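Search reviews... Go

Review: Kandside hose and cable dress kit on our bin-picking cell
by Genalyn Calimlim

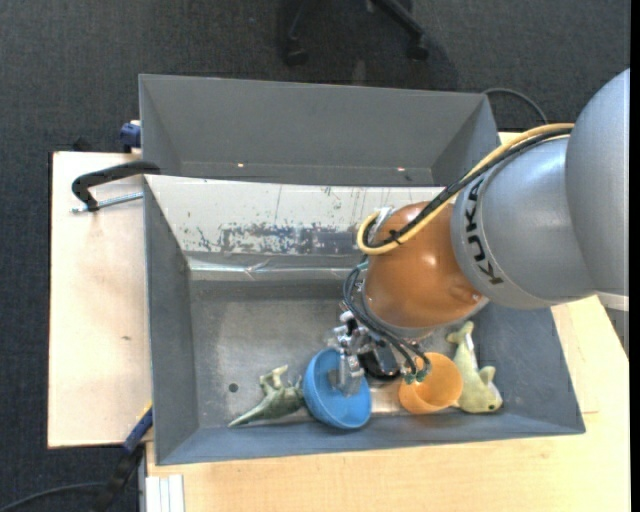

What we run it on

The cell has a KUKA arm working over a grey metal bin, with a second bin behind it. Both are held with clamps. The gripper is driven by thin hoses that leave the wrist in a bundle, and those hoses were what kept failing on us. We went through 4 sets before I ordered the kit from Guletau in December.

Fitting

You get ties, sleeves, spare connectors and a printed sheet. The sheet is poor. It tells you to fasten the hoses with the wrist straight, and if you do that they pull tight as soon as the gripper tips toward a wall of the bin. I ended up jogging the wrist to both ends of its travel, marking the hoses with tape, and tying them there. It took me 2 hours, and the first half hour was undoing what the sheet said.

The yellow and black cables run together along the top of the arm and curl into a loop beside the orange wrist joint. Leave that loop alone. I tried a smaller one and the cable rubbed.

Upkeep

I look over the connectors every morning and wipe the hoses down with a dry cloth. The ties are good, and none has slipped in 31 shifts. I did replace one connector that leaked from day one - Guletau sent another without arguing.

The kit does nothing for the bin itself. Our back wall is badly scuffed and the tape along the bottom seam is wrinkled, so that is the next job. Cups and bowls that lie tipped near the front wall still need a slow approach, whatever you do with the hoses.

Worth it?

The older Manalo kit is cheaper, but its sleeves are stiff and hard to cut. I would buy the Kandside one again and ignore the sheet. 4 out of 5.

Share 31
Comments (2)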